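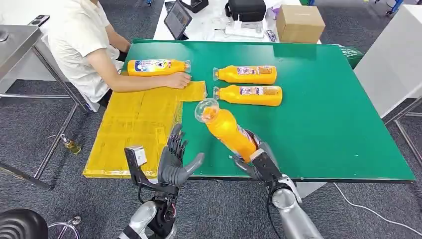

Tempo de leitura: 3 minutos

A carta da Skelau chegou em fevereiro, com papel timbrado e uma assinatura que parecia carimbo. Dizia que a água de Gauthier tinha memória. Dizia também que a memória era boa para as articulações, para o sono e, num parágrafo mais tímido, para o cabelo.

Eu tinha trabalhado dezasseis anos no laboratório de Jarier, a analisar poços, e nunca encontrei um que se lembrasse de coisa alguma. Encontrei nitratos. Encontrei uma vez uma aliança, que a dona não quis de volta. Mas a minha irmã já tinha pago a inscrição, as duas, e o autocarro saía às seis da manhã.

Éramos trinta e cinco. Havia gente com bengala, gente com radiografias dentro de sacos de supermercado, e um casal que passou a viagem inteira a discutir em voz baixa se tinham fechado o gás. O guia distribuiu um folheto onde se lia que a nascente dava 2.000 litros por hora «desde sempre». Perguntei-lhe quem a tinha medido desde sempre. Respondeu que as perguntas ficavam para o fim.

Parámos em Stindale para o café. O café era mau e a senhora do balcão, quando soube para onde íamos, disse que a mãe lá tinha ido e viera de lá a andar.

— E antes não andava? — perguntei.

— Andava menos.

A minha irmã deu-me uma cotovelada. Calei-me até Gauthier, o que para mim são muitos quilómetros.

A nascente era um tubo a sair de um muro. Tinham posto azulejos à volta, azuis, recentes, ainda com restos de cimento nas juntas. Fizemos fila. O guia pediu silêncio e que cada um pensasse naquilo que queria que a água soubesse. Pensei no gás do casal. Depois pensei que dezasseis pessoas à minha frente, com aquele frio, era muita pessoa, e que a água devia estar farta de saber coisas.

Quando chegou a nossa vez, a minha irmã meteu o copo debaixo do tubo e ficou a olhar para ele. Tinha as mãos vermelhas. Falou para dentro do copo, tão baixo que apanhei só uma palavra, e a palavra era o nome que dávamos ao nosso pai quando éramos pequenas, um nome tonto que não se usava em casa há décadas. Depois bebeu tudo de uma vez, como ele bebia.

— A que sabe? — perguntei.

— A ferro.

Isso acreditei. Enchi o meu copo, cheirei-o por hábito e levantei-o contra a luz. Límpida, sem depósito. Um pouco de ferro, sim, e talvez manganês; sem reagentes não jurava. O guia vinha já na nossa direção com a caixa dos garrafões, que se pagavam à parte.

Bebi. Não me doía nada antes e não me doeu nada depois, portanto quanto às articulações não posso adiantar muito. No regresso, a minha irmã dormiu encostada ao meu ombro desde Stindale, ela que não dormia em viagem nenhuma. Tinha-se levantado às quatro e meia, e quem se levanta às quatro e meia dorme.

À noite, em Jarier, despejei o resto do garrafão num frasco esterilizado, escrevi a etiqueta e pus o frasco no frigorífico, para levar ao laboratório logo de manhã. Ainda lá está, atrás da mostarda. A minha irmã pergunta de vez em quando pelo resultado e eu digo-lhe que há muito serviço.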